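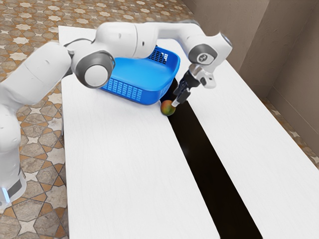 *Timatance au poste de tri : bras blanc, pince à deux doigts, bac bleu ajouré. Vue de synthèse.*

## Timatance, le poste de tri pour fruits fragiles

Quand on travaille toute l'année avec des gens qui conditionnent des fruits, on finit par parler de poignets et d'épaules autant que de calibres. C'est de ces conversations-là, souvent debout entre deux palettes, que vient le poste Timatance, et nous avons plaisir à vous le présenter un peu longuement (vous nous pardonnerez, on y a passé du temps).

Le principe tient en peu de mots : le bras prend les fruits un par un sur le plan de travail et les dépose dans le bac. Les deux doigts de la pince se referment doucement, avec un effort que l'opératrice ou l'opérateur choisit à l'écran selon la variété et la maturité. Mangues, avocats, poires, pêches pas trop avancées : tout cela passe bien. Pour les figues, appelez-nous d'abord !

### Au quotidien, chez Rathjen

L'atelier Rathjen, à Prelgate, utilise le poste depuis décembre. Carola Schmieder y dirige le conditionnement et redoutait surtout la réaction de son équipe. « Les premiers jours, tout le monde le regardait du coin de l'œil. Maintenant on lui laisse le remplissage des bacs, et les filles font le contrôle de maturité, qu'elles connaissent mieux que n'importe quelle machine. »

Personne n'a quitté l'équipe. Les postes ont changé, en revanche, et il faut le dire à ceux qui hésitent : on porte moins, on goûte et on palpe davantage, et quelqu'un doit apprendre à régler le bras le matin. Chez Rathjen, c'est Reinhold Sauerland qui s'en charge, après 13 heures de formation prises sur le temps de travail. Il garde aussi la main sur l'arrêt, et il s'en sert quand un lot arrive trop mûr.

### Caractéristiques

| | |
|---|---|
| Cadence | jusqu'à 596 fruits à l'heure |
| Encombrement au sol du socle | 572 mm de côté |
| Masse du bras avec pince | 129 kg |
| Préhension | pince à deux doigts parallèles |
| Langues de l'écran | français, allemand, anglais |

### Livraison et mise en route

Le poste part de notre atelier de Tirnanstead, déjà réglé pour la variété que vous nous indiquez à la commande. Un technicien reste deux jours sur place. Nous demandons que les personnes qui travailleront à côté du bras soient présentes dès le premier matin, y compris celles de l'équipe du soir si c'est possible.

Les bacs ne sont pas compris. Gardez les vôtres, et envoyez-nous-en un avant la livraison pour le réglage des hauteurs de dépose.

**Prix :** sur devis, formation incluse.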